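The Marker Drawer

My aunt left me the house on Gretcombe Lane and everything in it, which sounds grand until you open the drawers. The house was fine. The drawers were a whole other story.

I started with the kitchen because that's where the coffee was. First drawer, string. Second drawer, takeout menus from a place called Courtois that closed back when I was in braces. Third drawer, pens! Pens and markers and nothing else, packed in so tight I had to jiggle the whole thing loose with a butter knife (sorry, Aunt Vee).

I called Jerome Cruzado from next door, who'd known her longer than I had.

"How many are in there?" he asked.

"I don't know, a hundred? I'm not counting them."

"She would've counted them," he said, and he came right over with a scratch pad and his reading glasses and sat down like we were about to play cards.

So we tested them, one after another, scribbling little loops and saying "nope" or "oh, nice one" and tossing the dead ones in a soup pot.
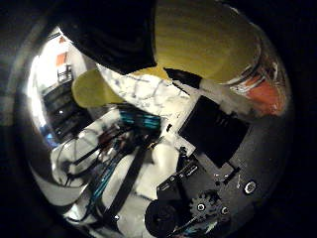
A black tip, a white barrel and all that gray veining.

Around the time the coffee ran out, Jerome pulled the cap off a fat one and stopped scribbling. He'd flipped to a clean page and was writing the number 82, very slowly, with a curl on the 8.

"That's how she made them," he said. "On the jam lids. She did 82 jars one October and made me carry every last one down to the cellar."

I'd never heard about any jam. I asked if there was any left and he gave me a look, and then we were both on the cellar stairs, me in front with the flashlight, him behind me still holding that marker.

There were four jars on the bottom shelf. Plum, I think. The lids all had that curly 8.

"You first," said Jerome.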